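Hi all,

Color mixing day went fine on my end! Tubes in the clear rack, pink bowl and beaker off to the left.
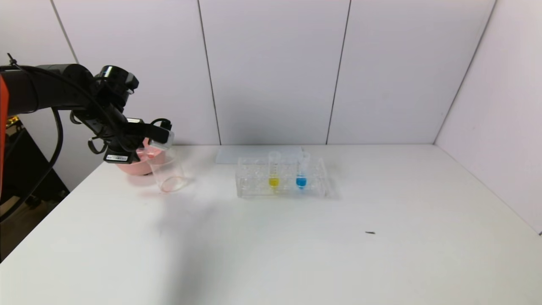
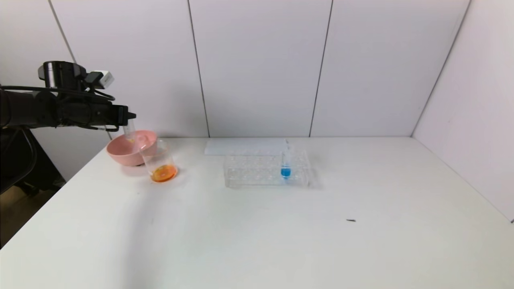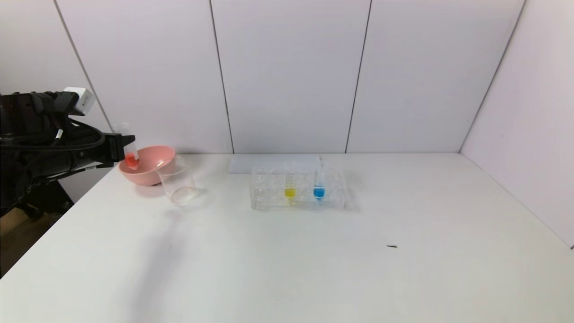
I'd go easy on the dye, a few drops is plenty (the Fondano set is strong stuff). And does anybody have a spare rack? I could use one by May.

On October 3, 2025, the Mesel list wrote:
> Does yellow and red need a whole tube each?
> We have 8 kids and 65 tubes, so I'd like to stretch it.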